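Facilities and Stores Helpdesk, Brendodport Building
Ticket 3000-106
Category: Returned goods / headwear
Raised by: Octavian Manole, Stores
Assigned to: Petrică Buzatu, Finishing
Date raised: 05/08/2018
Status: Closed, with one action carried forward

Reported fault
Caps from the Ardeleanu order are losing their shape in storage. The order was for 300 caps in grey cloth, and 19 have so far been set aside with a crease running across the front panels. The requester asks whether the fault lies with the supplier or with the way the stock is kept.

Entry 1 (Buzatu)
The carton was opened and the caps were found nested in stacks, laid on their sides. The creases match the line where each cap pressed on the next. No fault was found in the stitching of those examined. Stores has been asked not to issue any further caps from this carton until the ticket is closed.

Entry 2 (Buzatu)
One cap was taken to the wooden table for inspection. It is to be assessed crown upwards, with the seams and the top button in view, as a crease is easily missed when the cap is lying on its side.
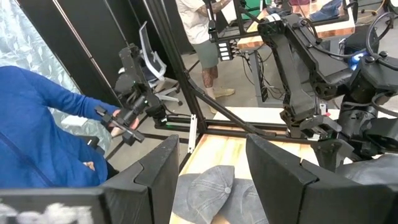 Entry 3 (Manole)
Stores confirms that the carton was placed beneath the Plurkora delivery in March and remained there until the first complaint. The shelf label did not state that the contents should be kept clear of weight. A replacement label has been requested.

Entry 4 (Buzatu)
Creased caps were steamed lightly from the inside, shaped by hand and left overnight over a rounded form. Sixteen recovered fully. Three retain a faint line and should not be issued as new.

Resolution
The supplier, Wudari, is not considered to be at fault and no claim will be made. Caps are to be stored upright, in single layers, with nothing placed on the carton.

Action carried forward
Stores to check the remaining cartons from the same order and report any further creasing under this ticket number.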